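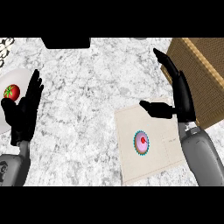
Progress report to the Rainer Fund
Paltberg Hillside Orchard Survey and Replanting
Reporting period: second half of the grant year
Submitted January 20, 2022
Prepared by Remo Nägeli, project lead

Summary

The survey of the old orchards above Paltberg is finished. We recorded 462 standing fruit trees on the nine parcels named in the grant agreement. Grafting wood has been collected from the trees we consider most at risk, and the first young trees are in the nursery rows. Fencing is behind schedule. Spending is within the approved budget, with one request to move money between lines, described below.

Survey

Field work started on the lower parcels and moved uphill as the fruit ripened. Each tree was given a metal tag, a position on the parcel map, a trunk measurement and a condition grade from one to five. Where there was fruit, we took samples for identification. Apples make up most of the trees, followed by pears. There are a few plums and a single row of medlars on the north side of parcel six that does not appear on any of the older maps.

Identification was done by Čestmír Hubáček, who visited during the early harvest and again for the late apples. He was able to name most of the apple varieties from fruit and leaf together. The pears are harder. Many of them carried no fruit this year after the frost in May, and we have left those records open. He has agreed to look at them again next season at no extra cost to the grant.

Two parcels were in worse shape than we expected. On parcel four, ivy had reached the crowns of nearly every tree, and several trunks were hollow to the base. On parcel eight the ground is wet for most of the year and the trees lean badly downhill. We do not recommend replanting on parcel eight until the old drain has been cleared. The landowner has been told this in writing and has not yet replied.

Pruning

Restoration pruning has begun on parcels one through three. We are taking out dead wood and crossing limbs and leaving the heavier cuts for next winter, so that no tree loses too much in a single year. Brush is stacked along the upper wall. The contractor, Trirken, supplied a two-person crew and has kept to the quoted day rate.

Nursery and grafting

We ordered 700 rootstocks and received all of them. They were heeled in on arrival and planted out in the nursery field below the road. Losses so far are small, mostly in the row nearest the hedge, where voles got under the netting. The netting has been replaced with a finer mesh and dug in deeper.

Grafting wood is being cut this month and kept in damp sand in the cold store. Each bundle carries the tag number of the parent tree. We plan to graft the apples first and the pears after them. A duplicate set of wood from the rarest trees will go to a second site in case of a failure in the cold store.

Fencing

Deer fencing was due to be complete by the end of the period. Only the lower boundary is done. The supplier, Flonament, delivered the posts on time but was late with the wire, and by then the upper track was too soft for the trailer. Work will start again when the ground is firm. Until then the young trees remain in the nursery field, which already has a fence.

Budget

Survey costs came in under the approved amount because fewer field days were needed on the upper parcels. Fencing costs have gone up with the price of wire. We ask permission to move the unspent survey money to the fencing line. The total would not change. A full statement with receipts has been sent separately to the grants office.

Work planned for the next period

Finish the upper fence.
Complete grafting and label all nursery rows.
Resolve the open pear records.
Clear the drain on parcel eight, if the owner agrees.
Hold a pruning day for the parcel owners on parcel two.

Points for decision

We need an answer on the budget transfer before we can confirm the second wire order. We would also like to know whether the fund wants the tree records in a public list or held by the project. Three owners have asked that exact tree positions on their land not be published, and we would prefer to respect that by listing varieties by parcel only.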